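Workshop pair build hand-held grippers for sorting small parts

Two members of the Fedoruk shared workshop have finished a working pair of hand-held grippers and are now using them to practice sorting small parts. Inna Bondarchuk and Sinan Erdem started the build in July, working on Friday evenings after the laser cutter was booked out.

The grippers are held one in each hand and wired by cable. Erdem drew the plates and jaws, and Bondarchuk did the wiring. The jaws went through four versions — the early ones let go of anything shorter than a matchstick.

The two plan to record 100 sorting runs by hand, then use them to program a small bench arm they are building next. They call the project Flarema. 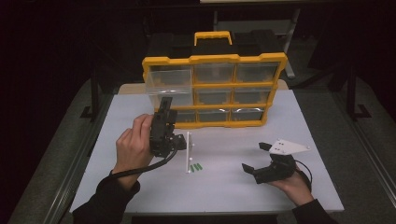
The two grippers at the table, with green pegs and the drawer organizer.

"The drawers are the hard part," Bondarchuk said. "Pegs we can manage."

Drawings for the jaws will be posted on the workshop's page once the cable mounts have been redrawn. Members who want to try the grippers can ask Erdem at the front bench.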